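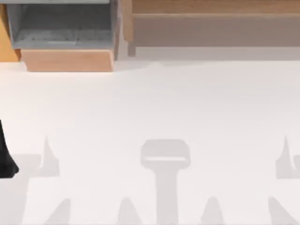

Reply from requester, forwarded to Mernevent Platform Support: The vote total on our submission has been going backward since this morning. It stood at 552 when we went to bed and it now reads 468. We would like to know where the missing votes went and whether the piece can still qualify for the August broadcast block.

Status: Resolved
Category: Viewer submissions / Vote totals
Opened: June 18, 2026
Submission type: Short news segment, member-produced
Channel: Watano Community

Support response

Thank you for contacting Mernevent Platform Support. We have confirmed that the displayed total for your segment dropped by 84 votes. The segment itself has not been removed, flagged, or moved to another category. Please do not delete and upload it again while this ticket is open. A new upload receives a new submission number, and votes cannot be carried from one number to another.

So that we may continue, please provide the following:

The exact title of the segment as it appears on the channel page.
The web address you have been sharing with supporters.
Whether the segment has been embedded on any outside site.
Whether the title, thumbnail, or category was edited after voting opened.

Requester response

The title is "Who Pays for the River Bus?" We have been sharing the short link from the Share button. The segment is embedded on our own site, which is hosted by Nilari, and on the Kwiatkowski neighborhood news page. We changed the category from Opinion to Local Reporting the day before the drop, at the suggestion of another member. The title and thumbnail are the same as before.

Support response

Thank you. The category change did not affect your votes. We tested this on a hidden submission and the total stayed the same through two changes.

The embedded player is the more likely source. Votes cast through an embed are first added to the public total as provisional votes. They are then matched to signed-in member accounts during the overnight count. A vote that cannot be matched is taken out of the public total and placed in a holding list. It is not erased at that point.

Our records show 84 votes in the holding list for your segment. All of them came through the embed on the Kwiatkowski page. None came through the short link or the Nilari site.

Requester response

We asked several of the people who voted there. They all have accounts and say they were signed in. One of them sent us the message she received, which reads "Thanks, your vote is in." It seems unreasonable to show that message and then remove the vote. Is there anything on our side to fix?

Support response

We agree that the message is misleading, and we have passed that comment to the team responsible for the player.

The embed code on the Kwiatkowski page is version 2. That version does not pass the member sign-in along to the voting service, so a signed-in member is treated as a guest. Please ask the page owner to do the following:

Remove the existing embed code from the page completely.
Open the segment on the Watano channel and select Share, then Embed.
Copy the new code and paste it into the page.
Clear the page cache, if the site uses one.
Sign in with a member account and load the page. The member name should appear under the player – if it does not, the old code is still being served.

Supporters do not need to vote again. A second vote from the same account will be rejected.

Requester response

The code has been replaced. The member name did not appear at first, but it did after the cache was cleared. The total still reads 468.

Support response

This is expected. Held votes are matched again only during the overnight count, and we have now marked your list for inclusion. Please check the total tomorrow morning and reply with the figure shown.

Requester response

The total is now 561, including new votes received overnight. Our question about the August block is still open.

Support response

All held votes have been matched and restored. Your segment remains eligible for the August block. Selection is made by the Watano programming desk from the standings at the close of voting, and Platform Support has no part in that decision.

We are closing this ticket. A reply sent to this thread within two weeks will reopen it.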